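What a kitchen robot study taught me about my own countertop

I have a confession to make before the tips start. I write a page about keeping small kitchens in order, I own more dish towels than I need, and I got most of my best advice this year from a paper about robots. A reader sent it to me back in February with the note "you will like the towel part." I did like the towel part!

The paper comes out of a research project called Histeck, and the person who answered my many emails is Kauko Salminen, who was very patient with somebody who had to look up half the words. The question they were asking is one I ask myself every morning: how much harder does a simple job get when the counter is full of stuff?

How they did it

They ran a robot arm through ordinary kitchen chores, 1,698 tries in all. Pick up a bowl, move a towel, open a drawer, put the lid on the pan, that kind of thing. In the first batch the counter was cleared except for the one item the arm was after. In the second batch everything stayed where people really keep it, with the cereal and the fruit and the toaster all jostling for space. Then – and this was the part I got excited about – they changed one thing at a time. Same chore, same kitchen, but the bowl moved a hand's width to the left, or the towel folded instead of bunched up.

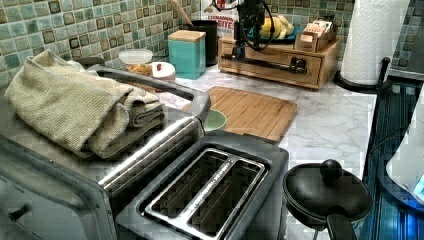

The arm finished the chore in 1,201 of those tries. I thought that sounded pretty good, and Kauko said it depends a lot on which chores you look at. Picking up a boxy canister with clear space on both sides was easy. Anything that sat behind a handle, or half on and half off a cutting board, was where it all went sideways. A bowl resting on the edge of a board is tilted a little, and the gripper would close on the rim and push it instead of lifting.

Well, I do that too, only with my elbow.

So I took their list of trouble spots and went around my own kitchen with it. These are the changes that stuck.

Give the drawer some air

If you have one of those little wooden drawer boxes on the counter, keep the front of it clear. The arm did fine with the drawer itself and badly with whatever was parked in front of it. Mine had a jar of paper clips and a sponge blocking it, so naturally I never opened it (I found two birthday candles and a key in there). The top makes a perfectly good shelf for fruit or tea. Just leave room to pull.

Fold the towel, and put it somewhere else

Folded towels beat bunched ones by a mile. A loose towel looks different every time you drop it, and the arm had to guess where the edge was. Fold yours in thirds, then in half, with the fold facing you, and you can grab one without dragging the other along.

While I'm on towels: please don't leave them on top of a toaster oven. I know it's a handy flat spot. I used it for years. But it gets hot up there and cloth can scorch or worse, so mine now live on a hook by the sink.

Turn your pan handles

Point saucepan handles in over the counter or the stove, where a hip can't catch them. In the study they tried the same pan with its handle at different angles, and the awkward angles cost more tries than I would have guessed. Kauko told me they hadn't planned to test that at all. Somebody on the team kept bumping into the pan and they added it to the list.

Tall things at the back

Cereal boxes, paper towels, the utensil crock – all against the wall. Short things go in front. I knew this one and wasn't doing it, because the coffee mugs had wandered backward.

Try one change at a time

This is the bit I'd steal for any household job. When I rearrange, I move everything on a single afternoon and then can't tell what helped. Now I change one thing and live with it for a few days. The team did small rounds of 200 tries before deciding whether a change was worth following up, and I am not doing anything 200 times, but a few breakfasts is enough to know if the toaster is in the wrong place.

One caution from Kauko, which I promised to pass along. The results come from one arm and one set of chores, and people have two hands and can feel what they're touching. He wouldn't want anyone remodeling over it. Moving a bowl off the edge of the cutting board is free, though, so start there. I'm doing the cabinet under the sink next, and if you have a good way to store pot lids, send it in.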